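Cirnden Knocking

The Cirnden knocking is a reported poltergeist disturbance associated with a former wool store and attached dwelling at Cirnden, a farming locality in the upper Asent valley. Reports consist mainly of percussive sounds in the party wall between store and dwelling, with a smaller number of claims of displaced household objects. The case is cited in Australian psychical research literature chiefly for its written log, kept by successive tenants over three winters.

Building

The dwelling is a single-storey bluestone cottage of four rooms. The wool store, built later and to a heavier standard, abuts its southern wall. Both stand on reactive clay, and the floor of the store lies lower than that of the cottage. A timber loading dock was removed when the property ceased to handle wool. The cottage was afterwards let to seasonal workers, then to long-term tenants, and the store was used for machinery and general storage.

Reported phenomena

The log contains 883 entries. Of these, 531 describe knocks or raps, usually in groups of 3, heard from the kitchen or the back bedroom. The remainder cover scraping sounds, footsteps in the store, doors found open, and entries recording that nothing was heard. Knocking was most often noted between 2 am and 4 am and was concentrated in June and July. Visual apparitions are absent from the log, although a figure in a long coat appears in later local retellings.

Object movements account for 8 entries. In each, an item was found in a different room from the one in which it had been left. None was witnessed in motion, and the log does not state who had access to the cottage at the time. Writers on the case have generally treated these entries as separate from the acoustic reports.

Investigations

The first organised inquiry was made by the Penda Society, a regional body for the study of hauntings, which placed observers in the kitchen and the store on consecutive nights. Its report accepted that the knocks were real sounds and located them in the lower courses of the party wall. It offered no cause. The society's tape recordings are held with its papers – the originals have deteriorated, and most later analysis relies on copies of uncertain generation.

A second inquiry, known as the Nigam survey, used contact microphones and a temperature logger. It found that recorded knocks clustered in periods of rapid overnight cooling and proposed differential contraction between the bluestone and the iron tie rods of the store. Critics noted that the survey ran for a single winter and that its microphones were fixed to the store side only.
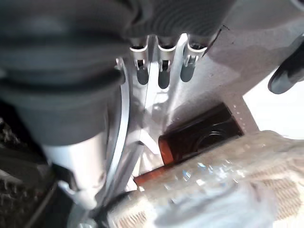

Asent Valley Folklore Circle, in a response printed with the second edition of the survey, objected that contraction would not produce evenly spaced groups, and that the tenants had recorded the same pattern on mild nights when the kitchen stove was kept alight until morning. The circle asked that the log be published in full before any cause was assigned.

The survey's authors replied that even spacing was a judgement made by ear and was not borne out by their waveforms. The full log has not been published.

Later history

Reports declined after the store was re-roofed and the tie rods were replaced. Isolated claims continued, mostly from visitors. The cottage is privately occupied and is not open to the public. The name "Cirnden knocking" is sometimes also applied, in error, to sounds reported from the disused rail culvert downstream.

See also: Poltergeist; Acoustic phenomena in masonry buildings; Penda Society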